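Chapter 7
Buying a Household Task Kit: What You Get and What You Still Have to Do

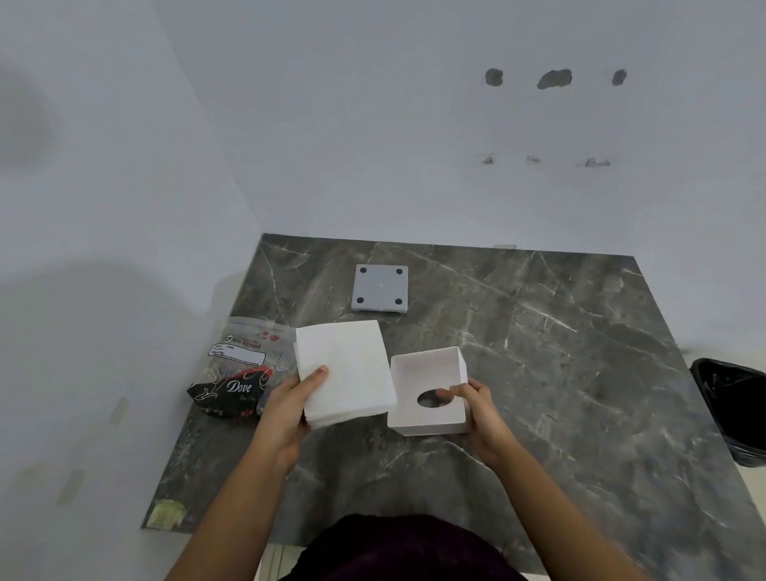 I bought my first task kit the way most people buy a blender. I read the front of the box, I liked the price, and I figured the details would sort themselves out on the kitchen counter. They did not! So before we get into training data, grasp planning and all the rest of Part Two, I want to spend a chapter on the dull business of choosing a kit, because I've watched a lot of smart students lose a month to a bad one.

By "task kit" I mean the bundle a supplier sells you when you want a home robot to learn a chore. It usually has a head-mounted camera for the person doing the demonstrations, a set of written task cards, some software for chopping the recordings into steps, and (if you pay for it) a few hours of help from a real human on the phone. Some kits come with the arm and gripper too. The one I'll use as our running case, the Pravside Home Starter, doesn't. You bring your own robot, and Pravside gives you everything upstream of it.

I should say how I came to know the thing. Teresa Tully and I ran it for a whole spring term at our teaching lab in Brullodthorpe, with 30 students who had never recorded a demonstration in their lives. Teresa ran the recording sessions and I did most of the complaining. We paid for our kit, same as anybody, and Pravside didn't see this chapter before it went to print.

7.1 Read the task cards first

Go straight to the cards. I know the camera is more fun to unpack (Teresa had it on her head before I'd found the scissors), but the cards tell you what the supplier thinks a chore is, and that is what you're really buying.

The Home Starter has 55 cards. Wiping, folding, sorting silverware, loading a dispenser, changing a bin liner, and my personal favorite, refilling a tissue box. I love the tissue card because it looks like nothing. You take a stack of tissues, you put it in a cover, you're done, right? Now try writing down every decision your hands make along the way. How hard do you squeeze a stack that gives when you squeeze it? Which hand holds the cover, and which way up is it? If there's a separate base, where do you park it while both hands are full? When do you let go, and how do you keep the stack from sliding back out when you do? And then somebody has to pull the first sheet up through the opening, or you've filled a box that can't be used.

A weak card says "refill the tissue box" and leaves you to it. A good card names the starting state, names the ending state, and tells you which parts in the middle you're free to vary. Pravside's card gets the first two right. It says nothing at all about the middle, and we paid for that. Half my students went in through the bottom of the cover and guided the stack with fingers from the other side, and the other half stood the stack on the base and lowered the cover over it. Both work fine in a kitchen. Mixed together in one small training set, they gave us a robot that started one method and wandered off into the other. It was quite something to watch.

Aidan Brophy, who taught the section after mine, fixed it with a pencil. He wrote "A" and "B" on two copies of the card and had people do one or the other. You can do that with any kit on the market, and you should.

7.2 The camera and the person under it

The headset in the Home Starter is light and the strap is decent. Battery life was fine for a class period. What I didn't like was the angle adjustment, a little knob that creeps as you work, so a session that begins with the hands nicely in view can end up as a study of somebody's backsplash. Check it between takes. We got into the habit of having the wearer hold both hands out over the work surface before each recording, and the partner at the laptop would call out yes or no.

Do look at how much the headset lets you see of the work itself, though, because this is where a head view earns its keep. With a fixed camera across the room, your own forearms hide the interesting part. From the head you get fingers, edges and openings, more or less as the person doing the chore sees them.

Leave the room alone, by the way. New users love to tidy up and make a little stage set. Your robot is going to work in places with scuffs on the walls and packaging left out on the counter, and it might as well learn there.

7.3 The software, briefly

Zuninance makes the step editor that ships with the kit, and I have mixed feelings. Cutting a recording into steps is quick, almost 30 clips an hour once you've learned the shortcuts. Renaming a step after you've cut it is miserable. Decide on your step names before you start, write them on the whiteboard, and don't let anybody get creative.

Print this page
E-mail this page to a friend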